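Jeltel publishes first gripper comparison run, two-finger models only

FOR IMMEDIATE RELEASE
May 29, 2018

Jeltel today puts out the first results from its gripper comparison work. Two makers took part, Katton and Borkowska. Both sent two-finger models, both were run on the same arm with the same controller settings. Full tables are on the Jeltel site from this afternoon, short version below.

The work started in February. Customers kept asking which gripper to buy and we kept giving different answers depending on who picked up the phone. So, one test list, used for everyone.

The list has seven jobs. Picking up a block, turning a knob, pulling a drawer, sliding a lid, pushing a panel, reaching round a door edge and reaching in close to a framed opening. Each job was run in simulation first, 100 tries per gripper, and the ones that looked worth the bench time were then repeated on the real arm.

Simulation was done in Drolport, our own test software. Rooms are kept plain on purpose. Flat colours, simple shapes, a bit of wood grain where an edge needs to be found. The wrist camera view is saved for every try, so anyone going over the results can look at what the gripper was facing and make up there own mind.

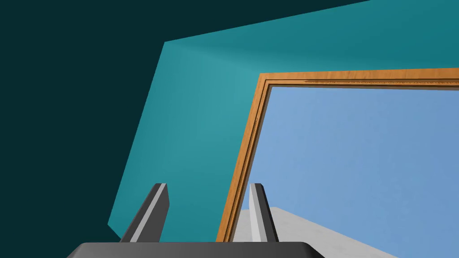
Reaching in close to a frame was the hardest of the lot for both makers. The Katton model managed 30 clean tries out of the 100. Borkowska did better on that one but was slower, and lost time again on the drawer. Neither gripper had much trouble with the block or the lid. Knob results were close enough that we would not choose on that alone.

Camera placing mattered more than we expected. A wrist camera set low, looking up between the fingers, gives a good view of the gap but loses the far side of anything large. Moving it higher fixed that and then the fingers hid the edge we were trying to reach. We ended up testing both positions, which is why the tables are longer then planned.

Bench runs came to 283 in all. Results followed the simulation fairly well for the panel and the drawer, less well for the knob, where grip on a real surface is its own problem. Notes on this are in the second table.

Prices are not compared. Neither maker paid to be included, and both saw their own figures before release but not each other's.

Next round: three-finger models and a second controller. Makers wanting to take part should write to the Jeltel test desk and ask for the entry sheet. Please include a drawing and the weight of the gripper with its mounting plate, we can't book arm time without them.

The Drolport room files used for this round are free to download with the tables. Camera settings for both positions included.

About Jeltel
Jeltel sells and fits robot arms, grippers and controllers for small workshops, and runs its own test bench.

Press contact: Jeltel press desk, through the contact form on the Jeltel site. Larger pictures on request.

ENDS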